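Work and Automation
Unit 7 handout: Who does what after the machines arrive

Read this before the seminar. The case material comes from two sites, the Estance linen plant and the Skiltlow training rooms. The reading questions for next time are at the end.

1. Tasks and jobs

A job is a bundle of tasks. Automation usually takes over some of the tasks and leaves the rest, and the rest get rearranged. When a newspaper reports that a machine will replace laundry workers, ask which tasks it means. Sorting, loading, drying, folding, stacking, checking for stains and talking to the driver are all laundry work, and they are not equally easy to hand over.

Last unit we used the terms substitution and complement. A machine substitutes when it does a task a worker used to do. It complements when it makes the worker's remaining tasks worth more, or makes new ones. Most real cases are a mix. The mix also changes over time, so a study done in the first month after installation often says something different from one done two years later.

2. The Estance plant

Estance washes sheets, towels and table linen for hotels and clinics. Before the change, the finishing floor had 50 workers on two shifts. Flat items went through an ironer and were folded at the far end by hand. Towels were folded entirely by hand.

The company put in a Sarkura folding line for flat items. The target was 300 sheets an hour per lane. The line reached that figure in its second month, though only with someone feeding each lane who knew how to find the corners quickly. A year later the finishing floor had 42 workers. No one was laid off. People who retired or moved away were not replaced, and two of the folders were trained to clear jams and change belts.

Points to note:

Feeding became the skilled position. It had been the starting job for new hires.

Rest moments disappeared. Folders used to pause between stacks. Feeders take their pauses when the line stops, and they do not choose when that happens.

Pay grades stayed the same for the first year, although the tasks inside them had changed. The grade descriptions still said "folds by hand." This became the main grievance, more than the headcount.

Talk dropped off. Folders had stood across a table from each other. Feeders stand side by side, facing the machine, with ear protection.

Towels stayed manual. They vary in thickness, they stretch, and they arrive in a heap.

3. Why cloth is hard

A metal part has the same shape wherever it is put down. A towel does not. Pick it up by one corner and the other three go somewhere you have to look for. A worker solves this without thinking much, by running a hand down the edge until the next corner turns up. For a machine, each of those moves has to be planned from what its sensors report, or learned from many recorded cases.

This matters for the labor side of the course. Tasks that look unskilled on a pay scale may be the last ones to be automated. Wage grades were mostly set by how long a person takes to learn a task, and the difficulty for a machine runs on a different scale.

4. Demonstration work

The Tzanetos project, run out of the Skiltlow training rooms, is the other half of the case. It hires people to do household and laundry tasks with hand-held grippers so that the movements can be used to train robots. Several of the people it hired had worked in commercial laundries. 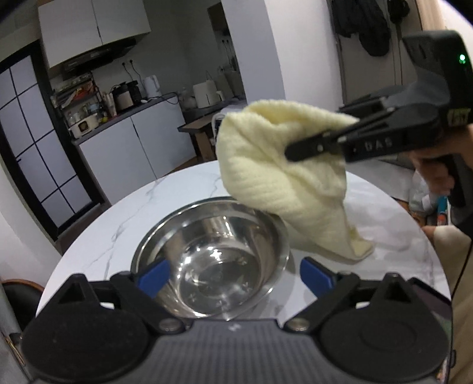
Demonstration work is a new task built out of an old one. The demonstrator knows how to handle a towel, but has to do it through a tool that opens and closes and has no fingertips. A pale yellow towel held by one corner, with the rest hanging in loose folds onto a marble table beside a steel bowl of water, is ordinary kitchen work until you look at the hand, which is around the handle of a gripper and never touches the cloth. Workers in the project described the first week as slow and tiring for the wrist. They also said they had to stop using habits they could not name.

Compare this with the feeders at Estance. In both places the employer depends on what workers already know about cloth. At Estance that knowledge is used up in the shift. At Skiltlow it is kept in the recordings and may be used long after the worker has left. The Tzanetos contract pays by the hour and says nothing about later use.

5. For the seminar

Make a list of the tasks in a job you have held. Mark which ones a machine does now, which ones changed because of it, and which ones were added.

Should the feeder position at Estance be regraded? Use the criteria from Unit 4, and say what evidence you would want from the floor.

Is an hourly wage the right way to pay for demonstration work? Think about who carries the risk if the project fails and who gains if it works.

Bring a one-page answer to one of the last two. Groups will be the same as in Unit 6.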